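Simulierte Küche als Prüfstand: Brundska lernt die Übergabe von Hand zu Hand

Prarkow - Die Arbeitsgruppe um Ilse Görtz hat im Januar Ergebnisse zu einem Lernverfahren vorgelegt, mit dem ein zweiarmiger Roboter kleine runde Gegenstände von einer Hand in die andere umgreift. Das Verfahren trägt den Namen Brundska und wurde bislang ausschließlich in der Simulation trainiert und geprüft. Die Erfolgsquote der Übergabe liegt nach Angaben der Gruppe bei 1232 von 1660 ausgewerteten Durchläufen, was 74,2 Prozent entspricht.

Gegenstand der Arbeit ist ein Teilproblem, das beim Einräumen und Sortieren regelmäßig auftritt. Liegt das Ziel auf der Seite des einen Arms, der Gegenstand aber in der Hand des anderen, muss gewechselt werden. Mit Parallelgreifern lässt sich das über fest vorgegebene Übergabepunkte lösen. Bei mehrfingrigen Händen ist die Zahl der möglichen Kontakte wesentlich größer, und beide Hände verdecken einander in der entscheidenden Phase. Fest programmierte Abläufe scheitern dort oft schon an kleinen Abweichungen in der Lage des Objekts.

Brundska zerlegt den Vorgang in drei Abschnitte: Annäherung, gemeinsames Halten und Lösen. Für das gemeinsame Halten wird kein fester Zeitpunkt vorgegeben. Das Modell schätzt in jedem Regelschritt aus den Gelenkwinkeln und den berechneten Kontaktkräften, welchen Anteil der Last jede Hand trägt. Erst wenn die abgebende Hand unter einen Schwellenwert fällt, gibt der Regler ihre Finger frei. Kamerabilder gehen in die Annäherung ein, in die Entscheidung über das Lösen dagegen nicht.

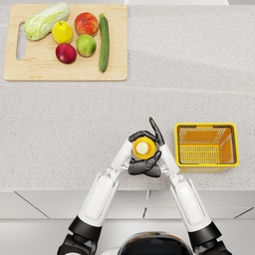
Draufsicht auf die Simulationsumgebung: Beide Hände halten den runden Gegenstand, rechts auf der Arbeitsfläche der gelbe Korb.

Als Umgebung dient eine nachgebildete Küchenzeile mit Arbeitsfläche, Schneidebrett und Korb. Obst und Gemüse auf dem Brett gehören zur Szene und werden bei der Übergabe nicht bewegt. Für das Training erzeugte die Gruppe zunächst 1000 Demonstrationen, die per Fernsteuerung in der Simulation aufgezeichnet wurden. Davon wurden 43 verworfen, überwiegend wegen unplausibler Durchdringungen zwischen Fingergliedern und Objekt. Die verbleibenden 957 Aufzeichnungen wurden mit veränderten Reibwerten, Massen und Anfangslagen vervielfältigt.

Die Bildverarbeitung stützt sich auf das Softwarepaket Visard, das die Gruppe bereits in früheren Projekten eingesetzt hat. Es liefert eine Schätzung der Objektlage sowie ein Maß für deren Unsicherheit. Steigt die Unsicherheit an, verlangsamt der Regler die Annäherung. Abgebrochen wird der Durchlauf dadurch nicht.

"Der kritische Teil ist die kurze Phase, in der beide Hände Kontakt haben", sagt Görtz. "Wenn die Regler dann gegeneinander arbeiten, entstehen Kräfte, die das Objekt herausdrücken. Wir regeln deshalb die Summe der Kräfte und nicht jede Hand für sich."
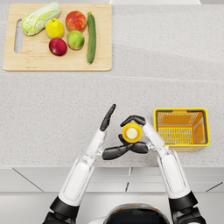
Gleiche Szene: Die Finger der rechten Hand umschließen das Objekt, die linke Hand ist darunter geöffnet.

Als Vergleich diente ein Verfahren ohne Lastschätzung, das den Zeitpunkt des Lösens allein aus dem Bewegungsverlauf ableitet. Es wurde mit denselben Demonstrationen trainiert und auf denselben Anfangslagen geprüft. Die Quote fiel nach Darstellung der Gruppe deutlich niedriger aus, besonders bei Objekten mit geringer Reibung. Bei hohen Reibwerten lagen beide Varianten nahe beieinander.

Als erfolgreich galt ein Durchlauf, wenn der Gegenstand nach dem Lösen in der aufnehmenden Hand verblieb und diese anschließend eine Hubbewegung ausführen konnte, ohne dass sich die Lage des Objekts in der Hand wesentlich änderte. Ein kurzzeitiges Verrutschen während des gemeinsamen Haltens wurde nicht als Fehler gewertet. Von den 428 Fehlversuchen entfällt der größere Teil auf die Lösephase. Typisch war, dass ein Finger der abgebenden Hand am Rand des Objekts hängen blieb und es beim Zurückziehen verdrehte. Fehler in der Annäherung traten vor allem auf, wenn die Hände den Gegenstand fast vollständig verdeckten.

Zur Übertragbarkeit auf reale Hardware macht die Arbeit keine Angaben. Die Kontaktkräfte werden in der Simulation direkt ausgelesen; an einem realen System müssten sie aus Motorströmen oder über taktile Sensoren in den Fingern bestimmt werden. Beide Wege liefern verrauschte und verzögerte Signale. Die Gruppe hat diese Effekte in einer kleineren Versuchsreihe durch künstliches Rauschen angenähert - die Schwelle für das Lösen musste dabei höher gesetzt werden, und die Übergabe dauerte länger.

Versuche an einem realen Aufbau sind gemeinsam mit dem Prüfstandhersteller Petersen geplant. Vorgesehen ist zunächst die Übergabe starrer Körper mit runder Grundform, danach die Ablage in einem Korb neben dem Arbeitsbereich. Weiche und verformbare Gegenstände sind nicht Teil des ersten Versuchsprogramms. Szenenbeschreibung und Auswerteskripte will die Gruppe zusammen mit dem ausführlichen Bericht zugänglich machen, die Rohdaten der Fernsteuerung nur auf Anfrage.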